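蝙蝠秤上的一克之差

在Drirstead自然中心的一间小办公室里,Hajnalka Csizmadia的桌上放着一台电子秤和一叠布袋。她研究蝙蝠,每年从春天到入冬前,大部分晚上都在林子边上度过。访谈约在下午,她说上午要补觉。

她目前跟踪的是Velondale河谷一带的普通伏翼。这是一种很小的蝙蝠,成年个体一般只有几克重,前臂长三厘米左右。“很多人第一次看到都以为是幼崽,”她说,“其实已经是成年的了。分辨年龄不能看大小,要看指骨的关节。”

判断的方法并不复杂。把翼膜展开,用小灯从背面照,幼年个体的指骨关节处有一段透光的软骨,关节看上去细长;成年以后软骨骨化,关节变成圆鼓鼓的一个结。“夏末以后就难分了,小的长得很快,三周左右就能飞,到秋天关节基本上也闭合了。”

项目开始以来,她和同事Hòa Nông一共给558只蝙蝠称过体重、量过前臂。每只蝙蝠先装进布袋称,放走以后再称空袋,两个数相减。Hòa Nông负责记录,他对这一步要求很严。“布袋会吸潮,一个晚上能差出零点几克。对五克重的动物来说,这个误差太大了,”他说,“所以空袋每次都要重称,不能用傍晚那个数。”

体重在一年里变化很大。入冬前蝙蝠大量进食,积累脂肪,体重明显上升,到了早春又降到最低。Csizmadia认为,只给一个平均体重的资料没有多大用处。“你得写清楚是哪个月、雌的还是雄的、吃过没有。刚吃饱回来的和傍晚刚出门的,称出来就不一样。” 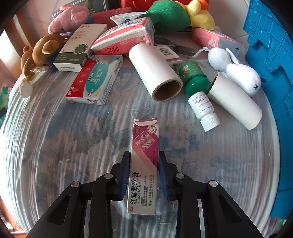

Bikholm野生动物学会 蝙蝠组

谈到繁殖,她说普通伏翼通常一胎只产一只,偶尔有双胞胎。雌蝠在初夏聚集到温暖的屋檐或墙缝里,形成育幼群。Velondale最大的一个育幼群在一座旧磨坊的屋顶下面,去年夏天傍晚出飞计数的结果是700只。磨坊的主人Dolores Abernathy一开始并不知道屋顶里有蝙蝠。

“我听见响动,以为是老鼠,”Abernathy说,“后来在窗台上看到粪粒,捏一下就碎成粉,里面亮晶晶的,是虫子的壳。有人告诉我老鼠粪不会这样。”她后来推迟了换瓦的工期,等小蝙蝠都飞走以后才让工人上去。

Csizmadia说,时间安排是房主最常问的问题。她的建议是,育幼期间和冬眠期间都不要动屋顶,动工之前先找当地的蝙蝠机构来看一次。“多数情况下不用取消工程,改一改日期,留下原来的出入口就行。出入口很窄,一两厘米就够它们钻进去。”

至于寿命,她的回答比较谨慎。野外的普通伏翼平均只能活几年,第一个冬天死亡率最高,但也有个体能活过十年。她手里记录最长的一只雌蝠,第一次捕到时已经成年,6年以后又在同一片林子里捕到,前臂长度和当年的记录一致,体重只差0.2克。“它至少七岁了,具体多大我不知道。成年以后就没有可靠的办法从外表看年龄。”

和体型接近的老鼠相比,这样的寿命已经很长。她提到几种常见的解释,包括冬眠时代谢降低、会飞所以天敌较少、每年产仔少等,不过她自己没有做这方面的研究,不愿多谈。

今年的野外工作计划在4月开始,先检查林子里的蝠箱。这些箱子去年秋天清理过,有5个需要换盖板。Hòa Nông打算把一部分箱子移到朝东南的树干上,看看入住的情况有没有变化。捕捉和测量要等天气稳定以后再进行,夜里气温太低时蝙蝠出来得少,也不适合长时间拿在手里。

问她接下来最想弄清什么,Csizmadia说是雄蝠夏天住在哪里。雌蝠集中在磨坊,容易数,雄蝠则分散在各处,有时一条树皮裂缝里只有一只。她还没有找到好的办法,无线电发射器对这么小的动物来说偏重,电池也只能维持几天。“先把蝠箱查完再说吧,”她说。

发布日期:2021年2月26日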